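**Ticket:** gripper closes late in sim, sometimes not at all
**Opened by:** Haziq Chin
**Assigned:** Yusri Santoso
**Project:** Mulik (bench arm, shared workshop)
**Status:** open, whatever the board says

### Fri 25 March, Haziq

Reopening this. It was closed in February with the note "fixed by Kombo update" and I never believed that. Kombo is our config loader. It reads a file and hands over numbers. I don't see how a new version of it cures a late gripper, and the release notes don't mention grippers at all.

What I get now: the close command goes out, the log says it was accepted, and the fingers stay open. Then on some runs they close a good while later, well after the arm has started its lift. On other runs they never close.

I ran the pick script 18 times this morning with nothing changed between runs. Three were fine. The rest were late or dead. Yusri will say it's my laptop. Same laptop did this job all winter without trouble.

Tried so far:

- Fresh checkout, fresh config. No change.
- Turned off the Prodisard smoothing filter. No change, though the arm is jerkier.
- Swapped the scene for the bare one with only the arm loaded. No change, so please let's not blame the bin model again.
- Older Kombo. Same fault, which I'd say settles the February note.

### Yusri

I only closed it because it stopped happening for me. Did you look at the wrist view during a bad run, or just the log? The log prints "accepted" when the message is queued. It doesn't mean the fingers got it.

Also check the step count when you send the close. I have a feeling the controller drops anything that arrives while the arm is still settling.

### Haziq

Looked at both. If "accepted" means "queued" then the word in the log should be "queued". I have been reading that line as good news for weeks.

Step count at the close command on the last bad run was 3,668. On a good run it's a little higher, but I don't trust one number off one run and I'm not going to build a theory on it.

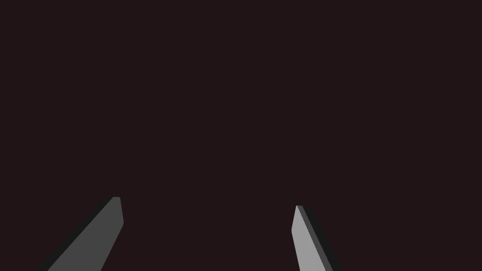
The settling idea is at least something I can test. I put a long wait before the close command and ran it again. It worked, and then it worked again, and then it failed. So either the wait isn't long enough or the wait has nothing to do with it and I got lucky twice. I lean toward lucky.

The other thing I don't like is the Sturinar driver. It has its own queue, and we sit a second queue on top of it. Why do we need 2? I asked when we put it in and the answer was that the forum thread did it that way.

### Yusri

The second queue is there so the real arm doesn't get flooded. In sim you can skip it. Set `direct_send: true` under the gripper block and leave the arm block alone.

If that clears it, the fault is in our queue and I'll eat the February note.

### Haziq

Set it. First run failed because I had the line indented wrong and Kombo ignored it without a word - separate ticket coming for that.

Indent fixed, the next few runs all closed on time. I've taken the long wait back out and it still closes. I'm not calling it fixed. It "stopped happening" in February too.

Before anybody closes this:

1. Full batch in sim with `direct_send` on, smoothing filter back on.
2. Same batch with it off, same session, to make sure the fault comes back. If it doesn't come back we've learned nothing.
3. Change the log text to "queued" and add a line for when the finger controller really picks the command up.
4. Keep the real arm powered down until 1 and 2 are finished. I don't want it lifting with the gripper open over my bench.

Yusri has 3. I'll do the batches over the weekend if the workshop PC is free.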